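Tusanell bottle-packing method: a review after 313 simulated runs

Tusanell is a method for teaching a robot arm to move bottles between a tray and a crate. It comes as a paper, a code release and a ready-made simulated work cell. Annelies Rüegg wrote most of the code, and it builds on an older grasp planner called Danzer. I ran it for most of May to see whether it would be useful for our packing research.

The idea is simple enough. Most methods plan a grasp once, from an outside view, and then carry it out. Tusanell plans from the outside view, then checks again from a view at the gripper and shifts the fingers before they close. The second check is a small network trained only in simulation.

Setup

The install took me an afternoon, mostly because of one outdated physics library. After that the cell loaded without trouble. You get a white arm marked FANUC on a pedestal, a red crate with dividers and a narrow tray beside it. The bottles come in several colors, and so do the caps, so you can tell from a saved view which one went where. 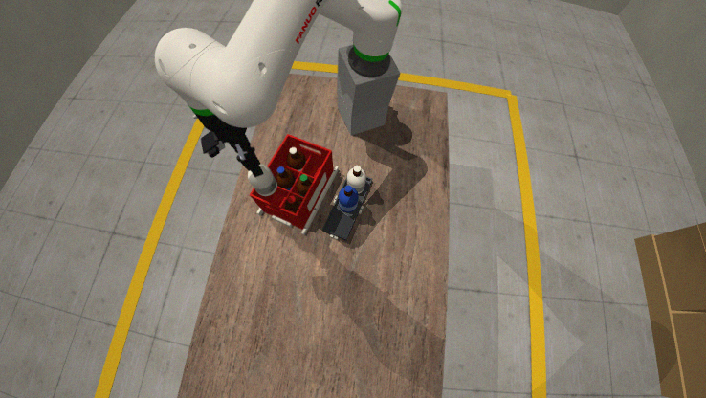 Results

I ran 313 trials with the second check turned on. The bottle ended up upright in the right compartment in 71 percent of them. With the check turned off, the same trials gave 67 percent. The paper reports a wider gap than that. Lộc Mạch repeated my runs on his own machine with different random seeds and got numbers close to mine.

Most of the failures were at the crate. The dividers leave little room, and a bottle that goes in at a slant tends to catch on one. Picking from the tray went better, even with two bottles standing close together.

The gripper view is where I spent most of my debugging time. Seen from straight above, a bottle is a round shape with very little to say how tall it is, and the fingers throw soft shadows over the wood grain.

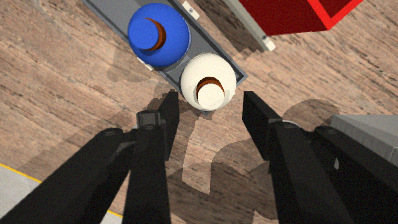
I turned shadows off for one batch and the second check made fewer large corrections, so I suspect the network is reading some dark patches as edges. The authors don't mention this. Retraining with more varied lighting would be my first change — the release includes the training script, and it ran as written.

Compared with Madudik, which we used before, Tusanell is slower per pick but much easier to read and modify. The logging is good. The documentation covers six settings and leaves the rest to comments in the code.

I'd use it as a baseline for crate packing. I wouldn't move it to a real arm yet, and the release has no tools for doing so.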